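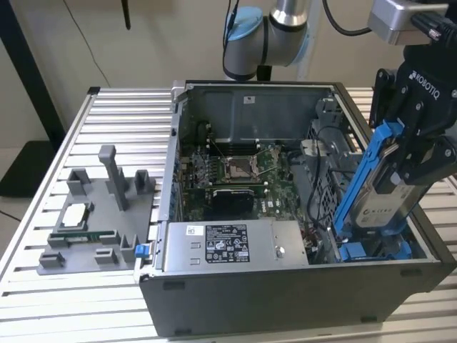 Tower open on the bench, 3.5-inch drive in its blue carrier.

Pfister Refurbished Office Tower – Item 233

Ex-office desktop, cleaned and tested at our Brurstead shop. Good for email, school work, invoices. Not a gaming machine, please don't buy it for that.

Price: $121. Keyboard and mouse not included. Power cord is.

Warranty 61 days, parts and labor. Keep the reciept.
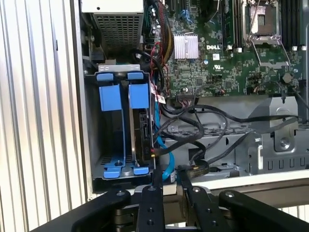 Drives get wiped before sale, no old files left on them. Want a second drive fitted? Add a note at checkout – 2 day wait, sometimes less. Bresus desk bracket also fits this size, sold seperately.

Pickup at the side door, ring the bell. Shipping is flat rate, lower 48 only. Boxes are heavy so somebody needs to be home to sign.
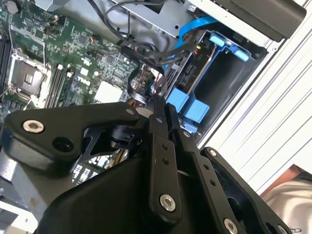 Returns – unopened or faulty only, email first. Ask for Şengül Dağdelen, she handles all the returns and most of the phone calls too. Adding your own parts is fine, the case opens up and you can get at the components inside. Unplug it first. Next batch due in March.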